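Jemmont library to stay open late through the winter

17 October 2025

Anyone who has ever jogged up the steps of the Jemmont public library at five minutes to six, only to find the lights going off one by one, will be glad to hear that the building on Juhl Street is going to keep its doors open until nine in the evening, starting next month and running all the way through to the end of April.

The longer hours were approved by the town council last week after a petition, which sat for most of the summer on the front desk beside the bookmarks, gathered 412 signatures. That is a good number for a town our size, and it seems to have surprised even the people who started it.

"I thought we might get a page or two," said Rommel Evangelista, who drives the early bus to Brutard and has been borrowing mystery novels here for 15 years. "By the time I get home and have something to eat, the library has always been closed. My wife picks my books for me, and she has very different taste – I have read a great many books about gardens."

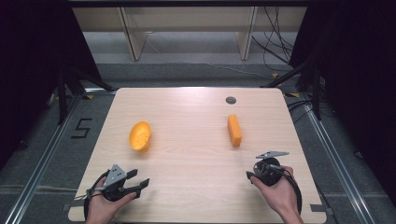 The extra evenings will cost the town $2000 a month, most of it for staff and heating, and the money comes out of what was set aside for new parking lot signs. Those will have to wait until next year, though most of us probably know where to park by now.

Head librarian Ingvar Brøndum said the children's room will still close at 7, so that it can be tidied before the next morning's story time, but everything else will be available until the end of the evening, including the public computers, the local history shelves and the big armchairs by the radiator that people have been known to save for each other with a scarf.

"We get students who have nowhere quiet to study, and we get people who simply like to be around other people when it's dark out," Brøndum said. "They're all welcome, and they don't have to borrow a thing."

The Isia reading group, which has been squeezing its monthly meeting into the lunch hour, plans to move to an evening slot and would love to see some new faces. There is no fee, and you don't need to have finished the book.

Readers who want a say in what happens after April can fill out a short form at the front desk. Saturday hours are not changing.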